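Collecting gripper demos in a small room — how varied does it need to be?

Lindqvist_home
posted 28/02/2020

Sorry if this has been asked. Doing table-clearing demos with two hand-held grippers, stuff goes into a basin or comes out of it. Target is 1000 episodes. Right now it's one folding table, one printed cloth, one wall behind. Objects change, background dosen't. 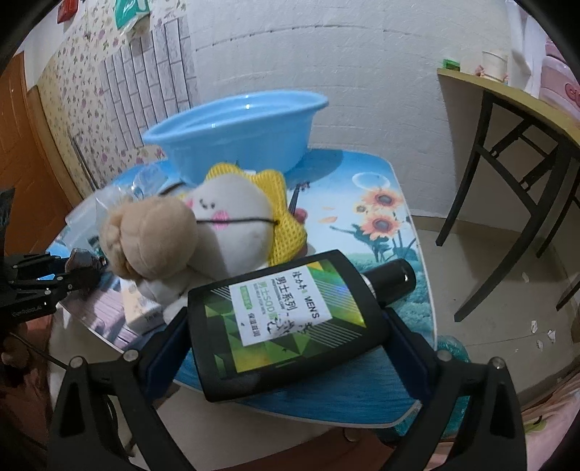 Men's toiletry bottle in the gripper, basin and plush behind.

Two things I can't settle.

First — is the busy tabletop a problem? Flowers and clouds printed all over it. A friend says go plain white or the policy will learn the flowers. I'd rather keep it, real homes have ugly tables.

Second — start state. I've been resetting everything to nearly the same layout because it's faster. Bad idea? Training on a Grerkine stack if that matters, small GPU, no patience.

Remo Strebel

Keep the print. But own more than one. If all 1000 episodes share one cloth then yes it'll lean on it, same as it would lean on plain white. Swap the cover every session, drag the table to another wall, change the lamp. Cheap stuff.

Start state is the bigger issue imo. Same layout every time = policy memorizes a path. Looks great in your room, falls over when the basin moves a hand's width. We did 13 sessions like that in November and threw most of it out. Painful.

What I'd do now:
Basin left, right, back, front — rotate through.
Toss the objects down, don't place them.
Some episodes start with the basin already full, some empty.

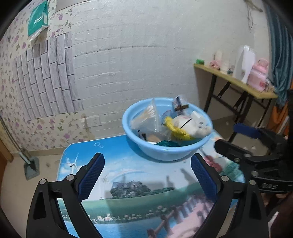

Full-basin starts matter more than people think, because picking one thing out of a pile is a different skill from picking it off a flat table. Soft stuff hides hard stuff, clear bags confuse depth. Give it its own task label, don't mix it in with the putting-away episodes or you'll never find it again.

Also open the jaws fully at the start of every take. Sounds dumb. Half of my early clips began with the fingers partway closed and the width signal was garbage untill I re-zeroed. And keep the fumbles if you recover from them — a missed grasp and a second try is useful. Drop the ones where you stop to scratch your nose.

flirnar

just record more imo. variety sorts itself out

Jerkley88

Disagree with the post above, more of the same is more of the same. Agree with Remo on the layouts.

One thing to add, watch shiny packaging. Crinkly bags threw our tracking a few times when they filled the view. Check the trajectory after each session, not at the end of the week. If the path jumps while your hand didn't, bin the take and redo it. And write down which cloth you used, in the file name or wherever. I didn't. Regret it.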